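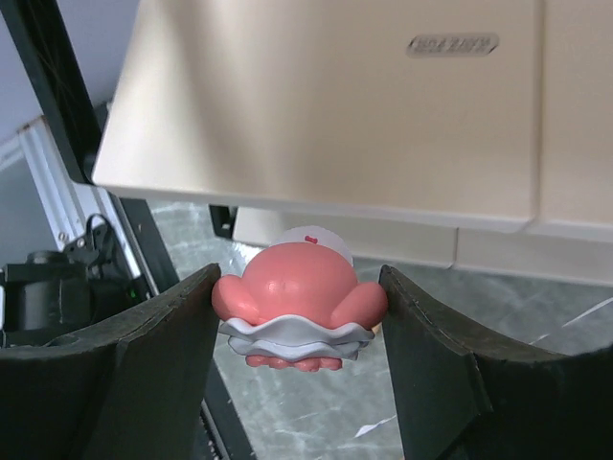 What is a display shelf for?
A display shelf holds small objects where they can be seen, reached and put back without moving anything else.

How a shelf keeps small things in order

A shelf does two jobs. It carries weight, and it divides space. A tabletop gives you one flat area. Stand a shelf unit on it and you have more flat areas in the same patch of table, one over another.

Shelf units are made from two kinds of part. The boards are the flat pieces that objects rest on. The frame is the set of legs and bars that holds the boards up. When you put a toy on a board, its weight goes through the board, into the frame, down the legs and into the table. If one leg is shorter than the others, the unit rocks, and so does everything on it.
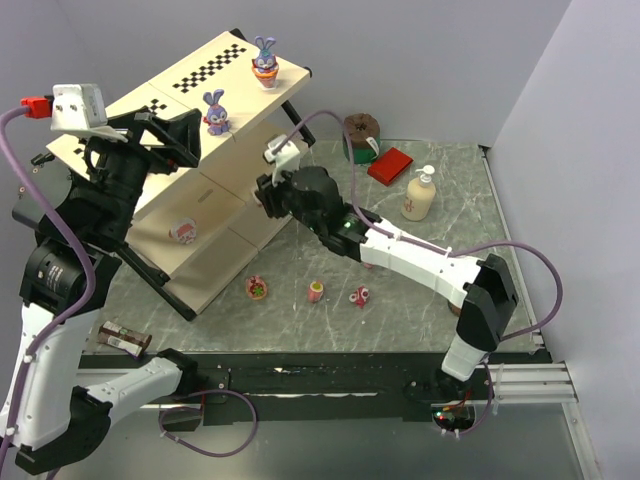
Shelf unit with a checkerboard strip along its top, and two purple bunnies.

Where should each thing go? Three properties matter: weight, height and shape.

Weight. Heavy objects belong low down. Every object has a centre of mass — the point where its weight balances. A loaded shelf has one too. The lower it is, the harder the shelf is to tip over.

Height. Each level has a gap above it, called the clearance. An object taller than the clearance will not fit. The top board has no board above it, so tall objects such as rabbits with upright ears can stand there.

Shape. An object with a wide, flat base stays where it is put. A rounded object may roll, and is safer on a lower level, where it has less far to fall.
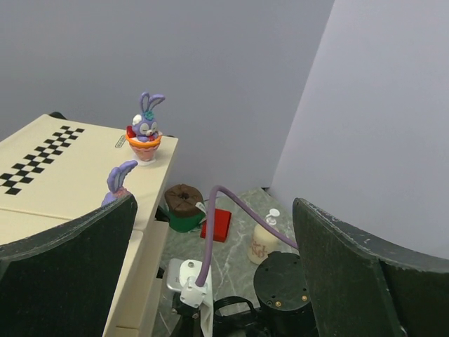 Words: the Anamitz Home Science Desk

Some figurines come with their own base. A bunny sitting in a cup is one case. The base spreads the load over a larger area of the board, and it gives your fingers something to hold that is not an ear.

Bottles and boxes can stay on the table beside the shelf. A pump bottle is tall and needs room above it for a hand to press the top. A flat box takes up a lot of board for very little height.

To arrange a shelf, first take everything off and wipe the boards. Put the heaviest object on the lowest level. Fill the middle next, then the top. Leave a finger's width between objects — 2 cm is enough for most hands.
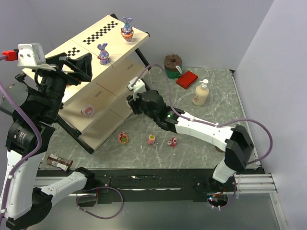 Tall figures go towards the back of a board if there are short ones to put in front. If every figure is tall, space them out along the board so that each can be lifted straight up. Check the unit last by pressing gently on one corner. It should not move.

Words to know
Board: a flat part that objects rest on.
Frame: the parts that hold the boards up.
Clearance: the gap between one board and the next.
Centre of mass: the point where the weight of an object balances.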